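Havdale Facilities Forum > Storage and Supplies
Topic: Arrangement of the snack shelving

S.Khasawneh
Members are asked to comment on the arrangement of the black metal unit with the wooden boards. Under the present guidance, boxes stand upright with the printed front facing outwards, and pretzel crackers are kept on the upper shelf.
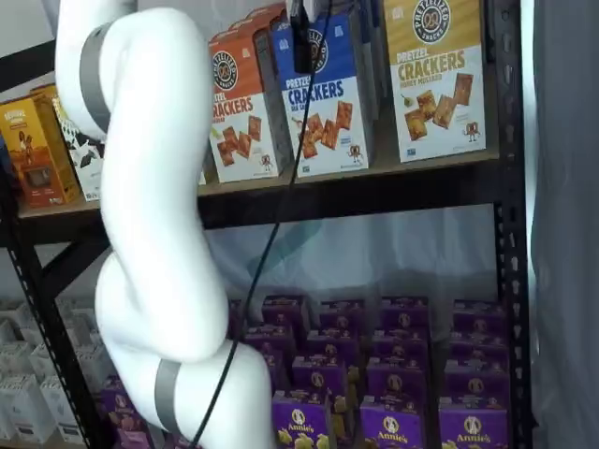
I should like the same guidance to apply at Lokmont from December. Duplicates would stand behind the first box of their kind, so that the row remains short.

hala_qaisi
I support the upright rule but must disagree on duplicates. Staff take the front box and do not draw the next one forward. At Erkumham we received 49 requests for items already on the shelf.

bajpai_stores
I do not share that view. A single row would require a second unit, and the budget of 600 does not allow for one. The Simple Mills boxes stand one behind another, with the Sweet Thins to the left of the soft baked bars — this seems to me perfectly clear.

S.Khasawneh
Thank you both. I propose the following wording:

1. Boxes of one kind are placed one behind another, with the front box level with its neighbours.

2. Sweet Thins, soft baked bars and pretzel crackers are kept in that order from the left.

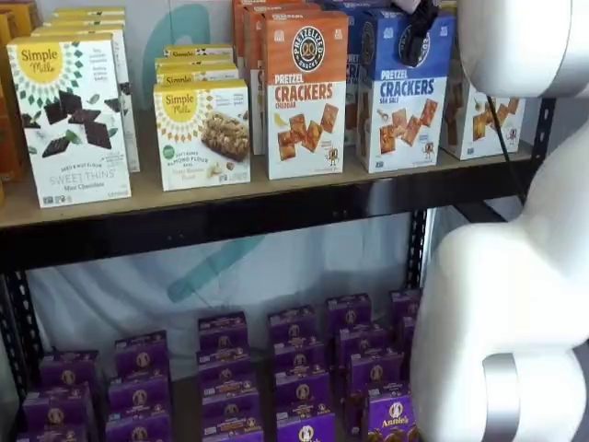
3. The front row is drawn forward each Monday by the member of staff on duty.

hala_qaisi
Item 3 should read "daily". I otherwise have no objection.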